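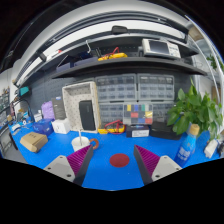
Blue table, workshop room, October. Cup, boxes and packages on the left side.

Fosham Shared Workshop
Minutes of the October members' meeting

Chair: Remo Guerra
Minutes: Sebastião Sales
The meeting opened at 7:10 p.m. with 14 members in the room. Apologies were received from the two members on the Benedetti job.

1. Minutes of the last meeting
Accepted with one correction. Under item 4, "new drill press" should read "new drill press belt." The belt has been fitted.

2. Money
The balance stands at $3,542 after the rent was paid. The electric bill has not come in yet. Remo asked that receipts be handed in with a name on the back, as three were in the tin last month with no name and could not be paid out. Dues stay the same until spring.

3. The blue table
Most of the evening went on this item. The table is the one surface everybody uses, and members have been complaining since summer that the left side is taken up with things that stay there from week to week. The following was said.

The cardboard box, the white cube-shaped box and the tall dark gray box should go on the rack or go home with their owners. Two members said they had moved boxes to get at the table and then been asked where they were. It was agreed that anyone may move a box from the table to the rack without asking first.

The dark blue package and the lavender bag were raised separately. No one present claimed either. Sebastião will put a note on the door, and if they are still unclaimed at the next meeting they will be opened and the contents shared out or thrown away.

The far corner has too many small items in it. A member who does fine work said she likes having small parts within reach and does not want everything put in drawers. Others said the corner has spread. After some back and forth it was agreed that the corner may be used for small parts as long as they are in something with a lid. Remo will look for lidded tubs in one size that stack. Spending limit for this is $160.

The off-white bin at the back of the table stays where it is. There was a suggestion to hang it on the wall, but the wall there is pegboard and the last hooks came out.

4. Cups
Drinks on the table came up again. A ban was proposed and did not pass (5 for, 8 against, 1 not voting). The rule remains that cups are allowed on the table except when somebody is gluing or painting. Cups and stir sticks are to be cleared by the person who used them before they leave. The sink is down the hall and the light switch there is now on the left.

5. Rack
The rack is full of small items and there will be no space for the boxes from item 3 until it has been sorted. A sorting evening will be held before the next meeting, starting at 6. Members should come and take what is theirs. The Seltport group has asked for any spare fasteners and will collect them. Nothing is to be given to Seltport until the evening is over.

It was asked whether the rack could take more weight on the upper part. Sebastião has the sheet from Nernov, who sold it to us, and will bring it.

6. Floor
The gray floor was swept twice last month, and should be swept weekly. The sign-up sheet had no names on it after the second week. A new sheet was passed around and the first four weeks are filled. The broom is kept behind the door.

7. Open day
Last year's leftover flyers can be used again, as the address and hours have not changed. There are 400 of them. The library will take a stack, and Remo will ask at the hardware store. The blue table has to be completely clear for the open day so that visitors can try things at it. Cup rule is suspended for that day and drinks will be served in the hall.

8. Other business
The key code will be changed at the end of the month. The new one will be given out in person and will not be sent by email.

A member asked for more light over the table in the evenings. Prices to be brought to the next meeting.

Jobs
Sebastião: note on the door about the package and bag; rack sheet; prices for a lamp.
Remo: lidded tubs; flyers to library and hardware store; key code.
All: names on receipts, boxes off the table before the sorting evening.

The meeting closed at 8:35 p.m.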